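Print this page | E-mail this article

Report the Small Faults

Opinion
By Sem Visser
February 3, 2021

The fault that cost us most of December was one loose screw. It held one finger on one hand-held gripper, and it let that finger shift by almost 2 millimeters when the jaws closed hard. The person using the gripper felt it on the first morning. She thought the tool was supposed to feel that way and kept working.

By the time anyone checked, we had 1000 recordings made with a finger that was not where our software believed it was. The Yimer arm that was trained on them closed a little off to one side, every time. It crushed soft fruit and tipped over cups. In one test it pinched the edge of a tray and kept pulling until the tray came off the bench and hit a technician on the wrist. She was bruised and went home early. The arm's force limit was set correctly and did not trip, as the pull never reached it.

Our incident form at Evar has 14 boxes. Four of them concern the arm. There is one for the emergency stop, one for the fence, one for the software version. The form had no box for the hand tools, although everything the arm does starts with them. I helped write that form, so I take my share of the blame.

I have heard people in this business say that more data will wash out this kind of error. It will not wash out an error that is in all of the data. A bent part gives the same wrong answer on the last day as on the first, and the arm learns it as if it were right. Prurero, who supplied our first set of tools, told us to check the fingers once a week. I think that is far too seldom. A gripper gets dropped, leaned on and stuffed in a bag between shifts.

What I would like to see is dull. Close the jaws on a gauge block before each session and write down the reading. If it is off, the tool goes in the red bin and the session waits. 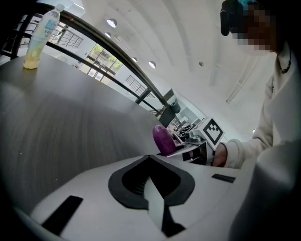 The harder part is getting people to speak up. Our operators are paid by the session, and a tool in the red bin used to mean an hour without pay. We changed that in January – the hour is now paid – and reports of faults went up right away. Some managers at Filex, our sister company, read that as a sign that the tools are getting worse. I read it as the faults we already had, finally written down.

I would go further and let any operator throw out a day's recordings on her own word, with no form at all. It would waste some good work. We threw out all 1000 recordings anyway, and the technician still has the mark on her wrist.

Print this page | E-mail this article

Contact us | Copyright 2021 Evar. All rights reserved. | Back to top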